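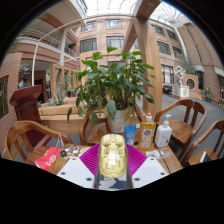
Sarmiento

Ich gebe es zu, ich habe ein Herz für durchscheinende Sachen! Die Climo in Blassgelb ist so ein Fall: Form wie eine Computermaus, oben schön rund, und man sieht die Innenteile durchschimmern. Bei Licht glänzt sie ordentlich, wer matt mag, ist hier also falsch (die matte heißt Tretard und kommt im September wieder rein).

Auf dem braunen Holztisch mit der großen Grünpflanze dahinter macht sich das Gelb richtig gut, finde ich – sogar zwischen Pumpflasche, blauer Tube und dem ganzen weißen Kabelkram. Bei mir zu Hause sieht es auch nicht viel ordentlicher aus.

Art.-Nr. 1537
Farbe: Blassgelb, durchscheinend
Serie: Itton
Lieferung ohne Karton, im Papierbeutel

Versand kostet nichts extra, wenn ihr über 60 Euro bestellt. Andere Farben gibt's auf Anfrage, schreibt mir einfach, abends ab acht antworte ich meistens ziemlich flott!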